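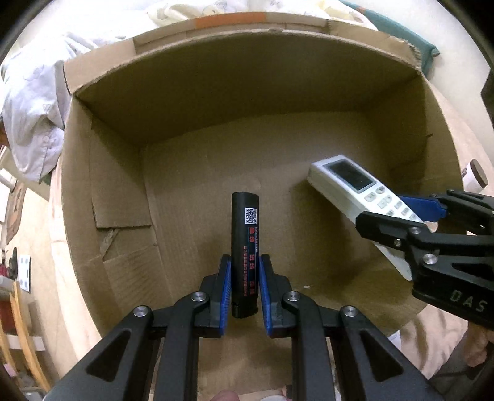
OK, so last week we stopped at the gun, and this week we get to the part of tank history I like best, the dull part: where do you put the shells? A tank with a wonderful cannon and ten rounds in easy reach is a tank with a short working day. Think of the turret floor as a big open cardboard box, and stand one black battery pack upright in it, the way you'd stand a shell. Looks like loads of room! Now add a loader, his boots, a radio and a breech that jumps backward every time somebody fires.

For practice we'll use the paper tank from the Callemthorpe exercise, the Alik. It's a 30 ton design, and your handout gives it two layouts:

Namby layout - shells upright around the turret ring. Quick to grab, horrible if the side armor is pierced.

Ngau layout - shells lying flat under the floor. Much safer, but the loader has to bend down and lift a panel (try that while bouncing across a field).

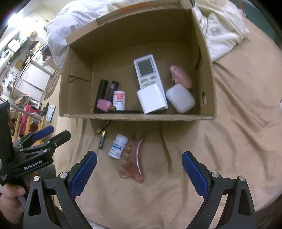 Most real designers ended up mixing the two, with a few ready rounds up high and the rest down low. Slamet Pasaribu asked in class why you wouldn't just fill every gap. Well, you can, and crews often did, but then a single hit has a lot more to set off. Wet stowage, with liquid around the racks, helped some later tanks, and we'll come back to that in August.

Before Friday, sketch your own Alik with one layout or a mix. Assume combat at 1,000 yards and mark which rounds the loader can reach without standing up. Sugeng Wijaya has the spare hull drawings if you lost yours - please don't draw on the originals. We meet in room 535.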